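Ticket 2397: Wi-Fi drops in the back half of the second floor
Site: Mudville office
Opened by: Lewis Yule
Assigned to: Sizwe Rampersad
Opened: July 2025
Status: Open, pending firmware rollback

Original report

Wi-Fi on the Gunen network falls over several times a day past the kitchen. Laptops stay connected, full bars, no traffic. It comes back by itself after up to 10 minutes. I have been told to restart my laptop. I have restarted my laptop. Please don't tell me to restart my laptop.

Log

1. Remote check. Controller says all access points are healthy and have been for 38 days. I don't put much weight on that. The same controller said everything was fine in December when one of the units was sitting unplugged in a box.

2. Vendor call. Atura support blamed interference from "neighboring networks" before I had finished giving them the site name. Asked which networks. They couldn't say. Asked for the case to be kept open anyway.

3. Site visit, signal walk. Went over the carpeted area past the kitchen with a laptop, stopping every few steps. Signal strong the whole way, including next to the yellow tape on the floor. If this were a coverage problem I would expect at least one weak spot, and I didn't find one.

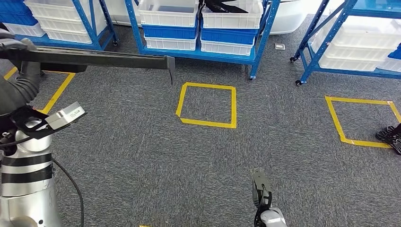

4. Channel change. Moved the back access point to a clear channel because Atura wouldn't go further until we had. Drops continued that same afternoon. Moved it back.

5. Cable swap. Replaced the patch cable between the access point and the Ibarra switch. Lewis reported it "seems better." I asked him to wait before calling it. Two drops before lunch the next day.

6. Ping test left running overnight against the gateway and the access point. The access point answers all the way through a drop. The gateway doesn't. So the radio side is up and something behind it stops passing traffic, and I'd like that noted before anyone mentions neighbors again.

7. Switch log. The port goes quiet and relearns its addresses each time. The aging timer is set to 300 seconds, the default, and I don't see how that explains it. Atura thinks it does. Changed it as they asked. No difference.
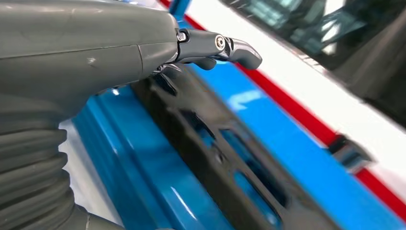
Comments

Lewis Yule: Dropped twice during a call this morning. The status page was green both times. Who is the status page for?

Sizwe Rampersad: It checks whether the access point is switched on. It was. I've asked for a gateway check to be added.

Lewis Yule: Atura emailed me a survey asking how satisfied I am with the resolution.

Sizwe Rampersad: Don't fill it in yet. Their system marks the case solved if you do. The switch got new firmware shortly before your first report, and the release notes say "stability improvements" and nothing else. I want to go back to the old version and leave everything else alone for a week. Atura doesn't recommend it but hasn't given a reason.

Lewis Yule: Fine by me. Can it be done after six?

Sizwe Rampersad: Yes. Please keep writing down the times of any drops, including the short ones.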